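[festival-tech] Re: DCP subtitle drift on "Otia", reels 3 and 4

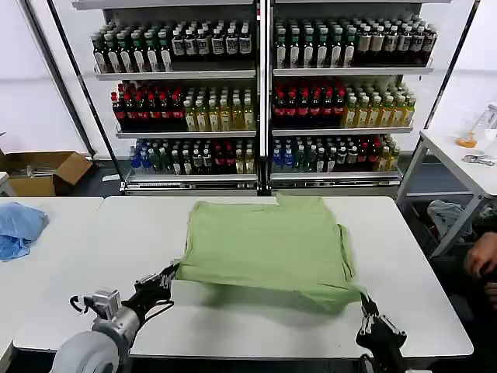
Light green T-shirt on the white table.

From: Marcelino Benítez
Date: 2018-03-06
To: festival-tech list

Comments inline. I have cut the parts of the original that dealt with the trailer, which is fine as delivered.

> We ran the feature from the Hotley drive last night and the English
> subtitles go out of step from reel 3. They start correctly, then fall
> behind, and by the end of the reel they are more than a second late.
> Reel 4 is the same. Reels 1, 2 and 5 are in step all the way through.
> Is this our server or the package?

It is the package. I loaded the same drive on the Onden server and got the same result at the same lines. The two servers are different makes with different firmware, so I don't think it is worth spending more time on playback.

The subtitle files for reels 3 and 4 were timed against a 25 fps export and then labelled as 24. The picture is true 24 throughout. Reels 1, 2 and 5 came from a later pass and were timed correctly. You can see the difference in the XML if you compare the time stamps against the reel lengths, although the validator passes all five because each file is well formed and no cue runs beyond the end of its reel.

One thing in your report does not fit. If a whole reel had been timed at 25 and played at 24, the subtitles would come early and the error would be far larger than a second. I think somebody noticed this and corrected it by stretching the file, then rounded each cue to whole frames on the way out. The rounding always goes in the same direction, so it adds up. Reel 3 has 73 gaps between cues where this can be seen.

> Could we just put a delay on the subtitles for those two reels?

No. A fixed delay moves every cue by the same amount and this error grows. You would be right in the middle of the reel and wrong at both ends. Most servers apply the offset to the whole composition anyway, so you would spoil the reels that are good.

> The distributor says they can send open captions instead. Would that
> be simpler?

Simpler for the booth, but it means new picture files for two reels and a full ingest. The drive copies at almost 800 megabits here and slower at your end. A supplemental package with two new subtitle files and a new composition playlist is a few megabytes and can be sent by download. It needs the original package to stay on the server, so please do not delete it.

I have asked Myung for the supplemental. They did the November version for the press show and still have the project open. They want the corrected script with the cue numbers, which I have sent. It runs to 758 cues for the feature.

> Should we worry about the font as well? Some lines in reel 2 looked
> larger than the others.

Those are the song lyrics. They are set in italic from a second font file and the size is given separately. It is deliberate, but I agree it looks odd on the bigger screen. I have not asked for a change.

> Keys?

A new composition playlist needs new keys, even where the picture and sound are unchanged. The existing ones will not open it. I will need the certificate for each server you intend to use, including the spare. Please send the certificate itself and not a photograph of the serial number.

When the supplemental arrives, check the title in the content list before building the show. The new one ends in VF and the old one in OV - both will be visible and the names are otherwise nearly the same. Then play the last five minutes of reel 3 and the first five of reel 4 with someone sitting in the room. Skipping to single cues from the booth is how this was missed the first time.

Marcelino

--
Sent to festival-tech. Replies go to the whole list.
Attachment limit 1000 KB. Please put larger files on the shared drive.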